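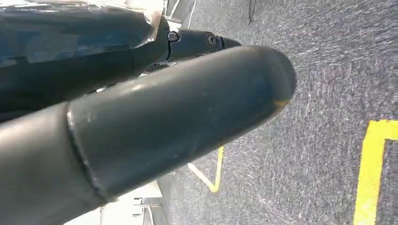
Setting Up Your Claven Rain Gauge, Part 2: Out in the Yard

Okay, so the gauge is out of its box and you've snapped the funnel onto the tube (that was Part 1). Now for the fun bit, finding it a home!

1. Pick a spot in the open. I keep mine well out on the lawn, because the first one I put up sat under the eaves and told me all about my roof and nothing about the weather. Trees are just as bad.

2. Sink the post. I like the top of the post 80 centimeters above the grass, low enough that I can read the tube without a step stool. Tamp the dirt down hard, walk off, have a coffee, come back and tamp it again.

3. Screw the bracket to the post, but only snug for now. You'll want some wiggle in the next step.

4. Drop the tube in and level it. Lay a little bubble level across the funnel one way, then the other, and then tighten up.

Caution: hand tools only on the bracket screws! The plastic cracks and I've got the cracked one in a drawer to prove it.

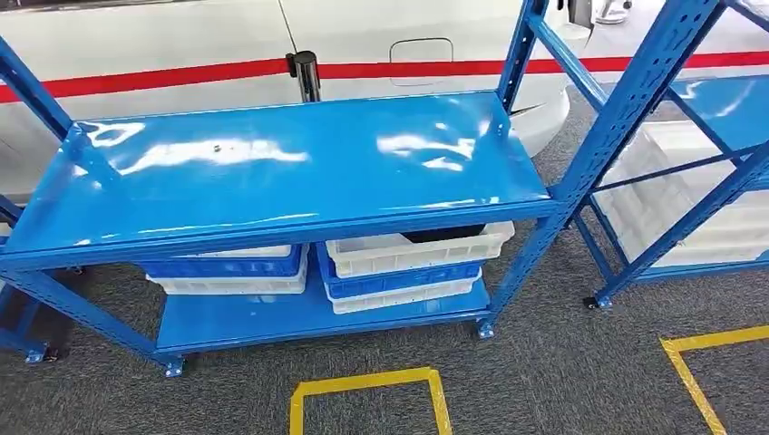 Posted by the Prustley Weather Club newsletter desk, November 29, 2018

Reading and Emptying

5. Read it at the same time every morning. Get your eye level with the water and go by the bottom of the curve, where it dips in the middle.

6. Write the number down before you tip the tube out. (Yes, I have done it the other way around. More than once.)

7. If the inner tube is full to the 100 mark, the extra has spilled into the outer cylinder. Write down 100, empty the tube, pour the spillover in and read again. Add it all up.

Note: for snow, take the funnel and inner tube off and let it fall straight into the cylinder. Bring it indoors to melt, then pour it through the inner tube. Last February I left water standing in mine overnight and it split right up the side, so please bring the inner tube in before a freeze.

Spare tubes and brackets are in the Stivever catalog, and the log sheets are at the back of this guide.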